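Inicio Empresa Productos Sala de prensa Distribuidores Contacto

Telesach incorpora la vajilla de gres Sisard a su catálogo para hostelería

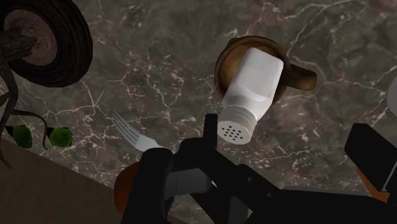

Disponible para cafeterías y hoteles desde junio

Jueves, 9 de diciembre de 2021. Telesach, distribuidora de menaje para hostelería, ha firmado un acuerdo con el taller Sisard para comercializar su vajilla de gres en cafeterías, hoteles y comedores de empresa. Las primeras entregas se harán en junio.

La colección consta de 38 referencias, entre tazas, platos, cuencos y jarras, en cuatro esmaltes. Todas las piezas son aptas para lavavajillas industrial y se venden en cajas de 12 unidades del mismo modelo. El pedido mínimo para clientes nuevos es de 200 piezas, que pueden combinarse entre modelos y colores.

"Nuestros clientes nos pedían reposición suelta de piezas rotas sin tener que cambiar el servicio completo", explica Gladys Athumani, directora comercial de Telesach. "Con Sisard hemos pactado que cada modelo siga en fabricación un mínimo de cinco años".

El taller cocerá las piezas en su horno de siempre y ampliará el turno de esmaltado. Mostafa Bensaid, responsable de producción de Sisard, señala que los tonos pueden variar ligeramente de una hornada a otra y recomienda a los establecimientos hacer un único pedido inicial.

La cadena de cafeterías Tesfamariam será el primer cliente en recibir la vajilla y la usará en todos sus locales.

Condiciones de venta

Los portes son gratuitos en la península para pedidos completos. En Baleares y Canarias se presupuestan aparte. Las muestras, compuestas por una taza y un plato, cuestan 99 euros por juego de colores y se descuentan del primer pedido.

El catálogo y la tarifa pueden solicitarse al departamento comercial de Telesach o a través de su red de distribuidores.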